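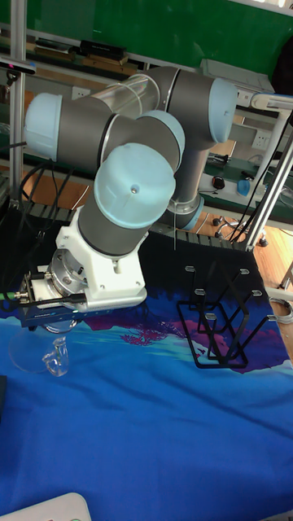
Robot arm with light-blue joint caps, bent low over a table

Darnik Retail Reporting: Set-Up Guide for Store Owners
Section 2. Filing your first theft report

Welcome back! If you have made it through Section 1, your store is registered and you have your sign-in card from the Iniswood Police desk, so the slow part is behind you. This section takes you through a report from start to finish, and I'd suggest reading it once with a cup of coffee before you need it, when the store is quiet and your hands aren't shaking.

CAUTION: Darnik is for thefts that are over and done with. If the person is still in the store, or anybody has been hurt or threatened, call 911 and leave the computer alone.

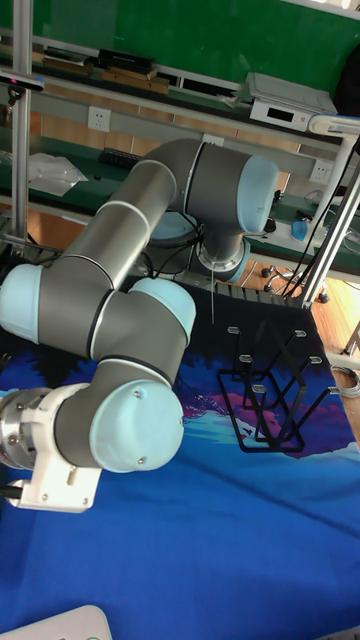

Higinio Ibarra
Merchant Support Lead, Darnik

Before you start

Have your sign-in card handy, along with the receipt book or stock list that shows what the missing goods sell for. Use the shelf price with any sale discount taken off, and leave out the sales tax.

Starting the report

1. Sign in and choose New Report. If you own more than one store, pick the right address from the list at the top. (People do miss this one, and it means a phone call to us to get it moved.)

2. Enter the date and time of the theft. If you only found the gap on the shelf later on, check the box marked Time Not Known and fill in the last time you know the goods were there and the time you noticed they were gone.

3. List each item on its own line with its price. A carton of twelve counts as one line if it was sold as a carton.

4. Look at the total. Anything over $2,000 goes to a detective, and the form opens an extra page asking for serial numbers. Fill in whatever you have and leave the rest blank.

5. Describe the person in your own words. Write down what you or your clerk saw and heard -- clothing, height, anything said at the counter -- and please don't guess at a name. If a regular customer told you who it was, put that under Told To Me By Others, which is a separate box further down.

NOTE: The description box holds 219 characters. If you run out of room, carry on in the box called More Details, which is a good deal roomier.

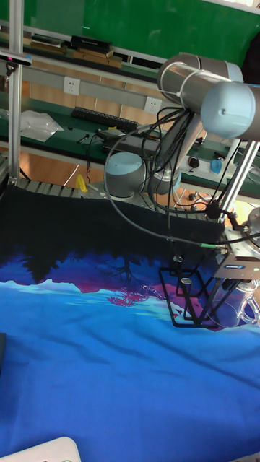
By Rui Pacheco

Adding video and sending

6. Save a copy of your video to the computer first, then choose Add File. Owners with a Skuvham recorder should use its Export button and pick the standard format. The Esteves recorders save in the right format already, so there is nothing to change.

7. Compare the clock on your video with your phone. If the two don't match, type the difference into the Clock Is Off By box and leave the video as it is.

CAUTION: Don't trim, brighten or rename the file. Keep the original on your recorder until the officer handling the case tells you in writing that you can let it go.

8. Read everything over, check the statement that it is true to the best of your knowledge, and press Send. Your case number shows up on the next page and in your email.

If the screen shows Error 53, the video file is too large. Go back to step 6, export a shorter stretch from the recorder, and add that one. Your typing is kept, so take your time with it.

To change a report after sending it, see Section 3.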